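데님

데님(denim)은 인디고로 염색한 경사와 염색하지 않은 위사를 능직으로 짠 면직물이다. 작업복, 바지, 재킷, 앞치마, 가방 등의 소재로 쓰이며, 이 직물로 만든 바지를 흔히 청바지 또는 진이라 부른다. 표면에는 경사가 많이 드러나 푸른색을 띠고, 이면에는 위사가 많이 드러나 흰색에 가깝다. 마찰과 세탁에 따라 색이 불균일하게 빠지는 성질이 있으며, 이러한 변화 자체가 상품 가치의 일부로 취급된다.

명칭

데님이라는 이름은 프랑스 남부의 도시 님(Nîmes)에서 생산된 서지 직물을 가리키는 '세르주 드 님'(serge de Nîmes)에서 유래하였다는 설이 널리 알려져 있다. 다만 당시의 세르주 드 님은 양모와 견을 섞어 짠 것으로 추정되어 오늘날의 면 데님과 직접 이어지는지는 분명하지 않다. '진'(jean)은 이탈리아의 항구 도시 제노바의 프랑스어 이름에서 온 말로 설명된다. 과거에는 데님과 진이 서로 다른 직물의 이름이었다. 진은 경사와 위사를 같은 색으로 쓴 능직물이었고, 데님은 한쪽만 염색한 실을 썼다. 현재는 데님이 직물을, 진이 의복을 가리키는 것으로 구분된다.

조직

데님의 기본 조직은 3매 능직(2/1) 또는 4매 능직(3/1)이다. 경사가 위사 두 올 또는 세 올 위를 지나고 한 올 아래로 들어가며, 교차점이 한 올씩 옮겨 가면서 사선 방향의 능선이 생긴다. 능선이 오른쪽 위로 올라가는 것을 우능직, 왼쪽 위로 올라가는 것을 좌능직이라 한다. 좌능직은 경사의 꼬임 방향에 따라 세탁 후 촉감이 더 부드러워지는 경향이 있다. 일정 간격으로 능선의 방향을 바꾼 파능직은 직물이 한쪽으로 비틀리는 현상을 줄이기 위해 도입되었다.

능직물은 세탁 과정에서 능선 방향으로 비틀리려는 힘을 받는다. 이를 보정하지 않은 원단으로 바지를 만들면 옆솔기가 앞쪽이나 뒤쪽으로 돌아간다. 현대의 공장에서는 가공 단계에서 원단을 미리 반대 방향으로 기울여 고정하는 스큐 가공을 한다.

염색

경사의 염색에는 인디고가 쓰인다. 과거에는 쪽과 같은 식물에서 얻은 천연 인디고를 사용하였으나, 19세기 말 합성 인디고의 공업 생산이 시작된 뒤로는 대부분 합성품으로 대체되었다. 인디고는 물에 녹지 않으므로 알칼리 조건에서 환원하여 수용성인 류코 형태로 만든 다음 실에 흡수시킨다. 실을 공기 중에 꺼내면 류코 인디고가 산화되어 다시 불용성의 청색 색소로 돌아간다.

인디고 분자는 면섬유와의 친화력이 낮아 한 번의 침지로는 진한 색을 얻기 어렵다. 따라서 침지와 산화를 여러 차례 반복한다. 색소는 실의 바깥층에 머물고 중심부는 흰색으로 남는데, 이를 링 염색이라 한다. 표면이 마모되면 흰 심부가 드러나며, 데님 특유의 색 빠짐은 이 구조에서 비롯된다. 연속 염색 방식으로는 다음 두 가지가 대표적이다.

로프 염색: 경사 수백 올을 밧줄 형태로 모아 여러 염색조에 차례로 통과시킨다. 색상의 균일성이 높지만 염색 후 실을 다시 펼쳐 빔에 감는 공정이 필요하다.

슬래셔 염색: 경사를 평평하게 펼친 상태로 염색하고 이어서 풀을 먹인다. 설비 면적이 작고 소량 생산에 적합하나, 좌우 색차가 생기기 쉽다.

중량

데님의 중량은 관례적으로 제곱야드당 온스(oz)로 표시한다. 셔츠용 경량 데님과 바지용 데님은 중량으로 나뉘며, 12온스는 바지에 흔히 쓰이는 중간 중량에 해당한다. 제곱미터당 그램으로 환산하면 1온스가 33.9그램이다. 표시 중량은 수축 가공 전의 값인지 후의 값인지에 따라 차이가 나므로 원단 규격서에는 측정 조건을 함께 적는다.

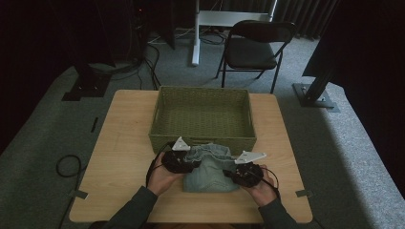
수축은 데님 의복의 치수를 결정하는 주요 변수이다. 방축 가공을 하지 않은 생지 데님은 첫 세탁에서 길이 방향으로 크게 줄며, 가공을 거친 원단은 잔류 수축률이 낮다. 치수 변화는 세탁 후 평평한 곳에 펼쳐 건조한 상태에서 측정한다. 보관 방식은 치수보다 외관에 영향을 준다. 사진의 청회색 데님처럼 작은 부피로 접어 두는 경우 접힌 선이 주변보다 튀어나오고, 같은 위치가 반복해서 마찰되면 그 부분의 색이 먼저 옅어진다. 솔기 부위는 겹친 천과 봉제사의 수축률 차이로 요철이 생기며, 돌출된 부분부터 탈색되어 밧줄 모양의 무늬가 나타난다. 이 무늬는 밑단에서 가장 뚜렷하다.

셀비지

셀비지(selvedge)는 직물의 양쪽 가장자리가 풀리지 않도록 마감된 부분을 말한다. 셔틀 직기는 위사를 끊지 않고 왕복시키므로 가장자리가 닫힌 형태로 짜인다. 원단 폭은 대체로 좁고, 생산 속도는 후대의 직기에 미치지 못한다. 20세기 중반 이후 보급된 프로젝타일 직기, 래피어 직기, 에어제트 직기는 매 회 위사를 잘라 넣기 때문에 가장자리에 실 끝이 남는다. 셀비지 데님은 가장자리에 색실을 넣어 제조사를 구별하기도 한다. 셔틀 직기의 진동과 장력 변동으로 생기는 불규칙한 표면은 본래 결점으로 분류되었으나 이후 별도의 품질 특성으로 평가되었다.

후가공

봉제가 끝난 제품에는 색상과 촉감을 조정하기 위한 워싱이 적용된다. 린스 워싱은 풀기와 표면의 잉여 염료만 제거한다. 스톤 워싱은 부석을 제품과 함께 회전 드럼에 넣어 표면을 마모시킨다. 부석은 분진과 슬러지를 발생시키고 설비를 손상시키므로, 섬유소 분해 효소인 셀룰레이스를 쓰는 효소 워싱이 이를 일부 대체하였다. 표백 계열에는 차아염소산나트륨이나 과망가니즈산칼륨이 쓰인다. 압축 공기로 모래를 분사하는 샌드블라스팅은 작업자의 규폐증 위험 때문에 여러 나라에서 제한되었으며, 레이저와 오존을 이용한 공정이 그 자리에 도입되었다.

시험 및 규격

원단의 품질은 인장 강도, 인열 강도, 마찰 견뢰도, 세탁 후 치수 변화율, 비틀림률 등으로 평가한다. 인디고 데님은 습식 마찰 견뢰도가 낮은 편이어서 밝은색 가구나 가죽으로 색이 옮는 이염이 발생할 수 있다. 신축 데님은 위사에 폴리우레탄 탄성사를 심으로 넣은 코어사를 사용하며, 신장률과 회복률을 추가로 측정한다.

업체별 표기는 통일되어 있지 않다. Flurnent는 방축 가공 후 중량만을 표시하고, Drenley는 직기에서 내린 상태의 중량을 병기한다. Pikow의 생지 원단은 품번 287과 300으로 나뉘며, 앞의 것이 우능직, 뒤의 것이 좌능직이다. 같은 온스로 표시된 원단이라도 기준이 다르면 직접 비교할 수 없다.

관리

색을 유지하려면 뒤집어서 찬물에 세탁하고 그늘에서 건조한다. 형광증백제나 표백 성분이 든 세제는 색조를 변화시킨다. 세탁 횟수를 줄이면 마모 부위와 비마모 부위의 명암 차가 커지지만, 땀과 오염 물질이 축적되어 면섬유의 강도가 떨어질 수 있다. 신축 데님은 고온의 회전식 건조기에서 탄성사가 손상되므로 저온 건조가 권장된다.

같이 보기

능직
인디고
셔틀 직기
샴브레이
방축 가공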